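Asunto: Re: [Trarnia] Mudanza de la biblioteca de partituras – lo que queda por decidir

Queridos todos:

Perdonen que contesto con retraso. He leído el mensaje de Geden con atención y voy a responder por partes, porque son varios asuntos mezclados.

> Geden escribió en agosto de 2020:
>
> Las partituras del coro tienen que salir del sótano antes del otoño. Propongo guardar solamente lo que cantamos en los últimos años y ofrecer lo demás a la escuela de Dizon. ¿Quién tiene el catálogo? ¿Y es verdad que hay obras completas sin la parte de los bajos?

## 1. El catálogo

El catálogo lo tengo yo. Lo empecé en junio y contiene 300 títulos, con autor, voces e idioma del texto. No está terminado: faltan las carpetas de música litúrgica, que son las más desordenadas y donde la misma pieza aparece con tres nombres distintos. Si alguien sabe leer la escritura antigua de los sobres, su ayuda será muy bienvenida.

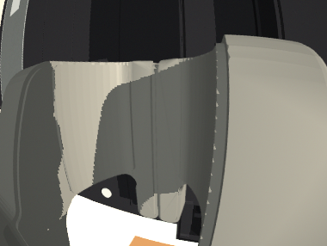

## 2. Qué se queda y qué se va

No estoy de acuerdo con guardar solamente lo reciente. Hay 72 obras que no cantamos desde hace mucho tiempo y que hoy no se encuentran en ninguna tienda. Entre ellas están las canciones de cosecha que copió a mano el primer director, con sus correcciones en tinta verde. Regalar esto sería una pena grande. En cambio, los villancicos en edición de bolsillo se pueden comprar en cualquier parte, y pienso que la escuela los aprovechará mejor.

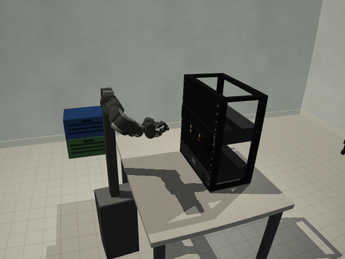
Sobre la sala nueva de Genport, mi opinión es que debemos pensar primero en los muebles y después en el orden alfabético. Las carpetas de orquesta son anchas y pesan mucho, y en el sótano se doblaban por las esquinas. Yo prefiero un armazón como el negro que está sobre la mesa, abierto por arriba y por los lados, al que después se añadan baldas para las carpetas. El armario cerrado que propone Geden protege mejor del polvo, lo reconozco, pero guarda la humedad, y de humedad ya tuvimos bastante.

También quiero proponer que cada carpeta lleve un punto de color según el idioma. Así, quien no conoce al compositor puede encontrar la obra igualmente.

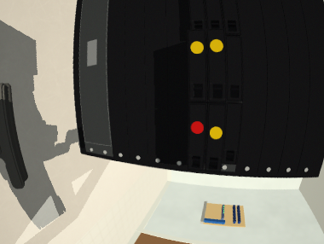 *Puntos amarillos y un punto rojo sobre el panel negro.*

Para nosotros bastarían cuatro colores: uno para el latín, uno para el español, uno para el ucraniano y otro para todo lo demás. Los colores se decidirán entre los que vengan al ensayo, no quiero imponer nada.

## 3. Las partes de los bajos

Es verdad que faltan. He comprobado 12 obras y en casi todas la parte de bajo existe, pero está dentro de otra carpeta – probablemente alguien las devolvió con prisa después de un concierto. En dos casos no la encuentro en ningún lugar. Les pido que miren en sus casas, también detrás del piano.

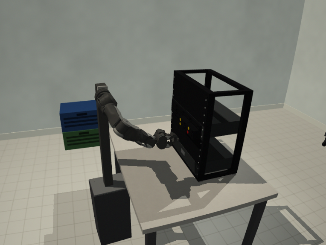
Si no aparecen, se pueden reconstruir a partir de la partitura general, que sí tenemos. Yo misma puedo copiarlas, pero necesito que después un bajo de verdad las cante y me diga dónde me equivoqué. Mi clave de fa es todavía insegura.

## 4. Dinero

Para carpetas nuevas y cajas sin ácido podemos gastar hasta 300 euros de lo que quedó del último concierto. ¿Alguien se opone? Si no recibo respuestas en contra esta semana, hago el pedido.

Geden, una pregunta para ti: ¿la escuela de Dizon quiere los originales o le bastan fotocopias? En tu mensaje no quedó claro para mí.

Un saludo cordial,

Roksolana Didenko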